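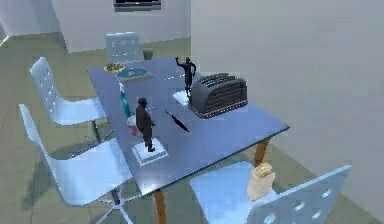
The Cimton Study Edition of the Collected Letters on Meditation

Bistmont Press, clothbound, 2 volumes
Edited with an introduction by Fung-ping Liu

The Study Edition brings together the correspondence that passed between the founding members of the Cimton Circle and their students on the practice of meditation, the training of the will, and the doctrine of the seven planes. The letters were first issued as loose leaflets to enrolled students and were later gathered into a single book from which a number of passages had been dropped. The present edition restores those passages from the original leaflets held in the Kettle Library.

Volume One contains the letters to beginners, arranged in the order in which students received them. Volume Two contains the letters to advanced students, the replies to questions on karma and rebirth, and the August lectures. Paragraph numbers from the earlier book are printed in the margin, so that references in older study papers can still be followed.

The editor's introduction discusses the authorship of the unsigned letters. Three hands can be told apart in the surviving drafts, and the reader is referred to the notes for those cases in which the evidence remains divided. The editor has not altered the wording of any letter. Spelling has been made uniform, and Sanskrit terms are given in the form used by the writers, with a glossary of 300 entries at the end of Volume Two.

Purchasers should note that the breathing exercises mentioned in the twelfth letter were withdrawn by the Circle at an early date. They are printed for completeness and are not recommended for practice.

Contents of the set
Volume One: Letters to Beginners
Volume Two: Letters to Advanced Students, Lectures, Glossary, Index
Folded chart of the planes, in a pocket inside the back cover of Volume Two

Price: $80 the set. Volumes are not sold separately.

Study groups ordering 12 or more sets may apply to the Tendora Book Service for the group rate. Applications should state the name of the group and a delivery address.

Page last revised March 28, 2021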